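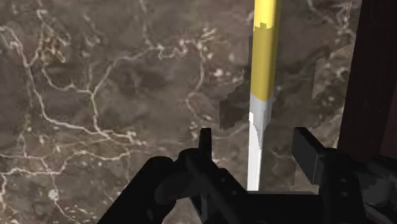 Figure 4-1. Wrist view in the simulator, marble surface, two-color rod between the open fingers.

4. Collecting demonstrations in the simulator

This section covers recording teleoperated demonstrations in Vumora Sim and saving them as a training set. It assumes that you have installed the software (Section 2) and paired your hand controller (Section 3). If you plan to record on a physical arm, read this section first and then go to Section 6, as the episode format is the same.

4.1 Before you start

Each demonstration is stored as one episode. An episode holds the wrist view, the joint positions, the finger opening and the text label of the task. The learning system treats every saved episode as a correct way to do the task, so mistakes that you leave in the set will be learned along with everything else.

You need:

A project folder with at least 60 GB free
A paired hand controller
A task file (the Lesport starter pack includes one called rod_pick)

Note: Do not record to a network drive. Frames can be dropped without a warning on screen.

4.2 Load the task

1. Open Vumora Sim and select Collect from the top menu.

2. Select Open Task and choose rod_pick.

3. Under Surface, choose Random. The simulator picks a new surface texture for each episode. Marble, wood, cloth and plain gray are turned on by default.

4. Under Object, leave Rod checked. Clear any other boxes.

5. Type the task label in the Label field. Use the same wording for the whole set. "Pick up the rod" and "grab the rod" are stored as two different tasks.

6. Click Apply. The arm moves to its home position and the wrist view opens in the main window.

Note: Busy surfaces such as veined marble make the rod harder to pick out for the model during training. Keep them in the set. A model trained only on plain gray does poorly when the surface changes.

4.3 Check the wrist view

Compare your main window with Figure 4-1. The fingers should show at the bottom of the view, one on each side, with clear space between them when the gripper is open. Other objects may show at the sides of the view. These are part of the layout and do not need to be removed.

1. Squeeze the controller trigger halfway and let go. Both fingers should move.

2. Turn your wrist slowly to the left and right. The view should turn with it and should not jump.

3. If the fingers are missing from the view, select View, then Reset Wrist Camera.

Dark patches with stepped edges can appear on the surface near an object when Shadow Quality is set to Low. The same setting can leave a jagged line where two colors meet on the rod. Neither one affects the recorded joint data. You can raise Shadow Quality if you prefer a cleaner view, but check the frame rate in the status bar afterward.

Caution: Do not change Shadow Quality in the middle of a set. Finish the set, or start a new one with the new setting. Mixed settings are the most common cause of the "render mismatch" error on upload.

4.4 Record an episode

1. Press the side button on the controller. A red border shows that recording is on.

2. Move toward the rod at a steady pace. Small corrections are fine.

3. Bring the open fingers to either side of the rod. Try to have the rod between them before you start to close, and keep the base of the gripper from pushing into the end of the rod.

4. Close the fingers with a smooth squeeze of the trigger.

5. Lift until the height marker turns green, then hold still for 2 seconds.

6. Press the side button again to stop.

7. Select Keep or Discard.

Discard the episode if the rod was knocked over, if the fingers passed through it, or if you stopped partway to adjust your grip on the controller. A slow approach is not a reason to discard. A missed first grasp followed by a clean second one can be kept, but mark it with the Retry tag so that it can be filtered later.

Note: If the rod leans at the start of an episode, leave it. Start poses are varied on purpose, and resetting until you get a straight one takes that variety out of the set.

4.5 How many episodes to record

For rod_pick, record 110 kept episodes for a first training run. This is enough to tell whether the labels and the camera are set up correctly. For a model you intend to use, record 400.

Take a break when your discards start to go up. Tired operators tend to close the fingers early, and the habit shows in the trained model.

If more than one operator is recording, give each one a separate operator code in the Session panel. People approach the rod in different ways – some from straight on, some at an angle – and the code lets you balance the set before training.

4.6 Review and save

1. Select Review. Kept episodes are listed in the order they were recorded.

2. Play a sample at double speed. Look for frozen frames and for episodes that end before the lift.

3. Select Trim to remove idle time at the start. Do not trim the hold at the end, which the system uses to mark the task as complete.

4. Select Export, then choose Zokeo Trainer as the format.

5. Wait for the message "Export complete" before you close the window.

Caution: Closing the window during export damages the index file. The episodes themselves are not lost, but you will have to rebuild the index with the Mthembu repair tool (Appendix B), and the Retry tags will need to be entered again.

Exported sets are read-only. To add episodes later, open the original session and export it again under a new name. Continue to Section 5 to start a training run.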